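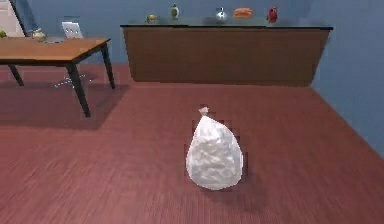

Munshi asked, before we had run a single trial, why anyone would compare grippers on a bag in simulation when simulated plastic behaves nothing like the real stuff. Fair question. Start the talk with it and come back to it near the end.

## Opening (4 minutes)

- Say what we compared: two grippers, same arm model, same controller, same simulated room.
- Gripper A is the Wanel, two parallel fingers with flat pads.
- Gripper B is the Platutard, three fingers that curl inward.
- The task is to pick up a knotted plastic bag from the floor, lift it, and hold it. No carrying, no bin.
- Leave the first slide up while talking. People need time to look at the knot.

## Why a bag

Most of our earlier tests used boxes and bottles. Both grippers did fine on those and we learned very little. A bag has one good place to grab and a lot of bad ones. The knot is small, and the body is wide and creased, so a planner that goes for the middle of the object closes on the bulge.

Mention that the bag sits on open floor on purpose. We wanted the table and the cabinet in the room for the camera to deal with, but out of the arm's way. Reaching under furniture is another talk.

## Setup

- 60 trials per gripper. Bag position and rotation changed each time, furniture stayed put.
- 30 of those used the high camera, 30 used the wrist camera.
- Success means the bag is off the floor and still held at the end of a 4 second hold.
- Controller is Varkamine with default gains. We did not tune it for either hand.

Somebody will ask about the gains. Answer: we tried tuning for the Wanel first, then threw those runs out — it would have made the comparison useless.

## Results (slow down here)

With the high camera, the Wanel held the bag in 29 of 30 trials. The one miss was a grasp that closed above the knot. With the wrist camera it was clearly worse, and most of the failures came in the last part of the approach, when the fingers blocked the view of the knot.

The Platutard showed less difference between cameras. It doesn't need the knot so exactly. Its trouble was the floor: when it came in low, the outer finger touched the planks and the controller stopped the arm.

Play both clips twice. Don't talk over the first pass.

## Back to Munshi's question

The bag model is a soft shell with a fixed knot. It doesn't tear, and nothing shifts around inside it. So don't read these numbers as a forecast for real bags. What we trust is the approach data: where the hand was, what the camera could see, when the controller gave up.

If asked about rendering: yes, the surface is cleaner than real plastic. We have not tested clear bags or black ones.

## Next

- Same trials on the real arm, starting in October, Wanel first
- Raise the Platutard approach angle and rerun
- Both cameras together — needs a change in Varkamine

Questions. Keep the results table on screen.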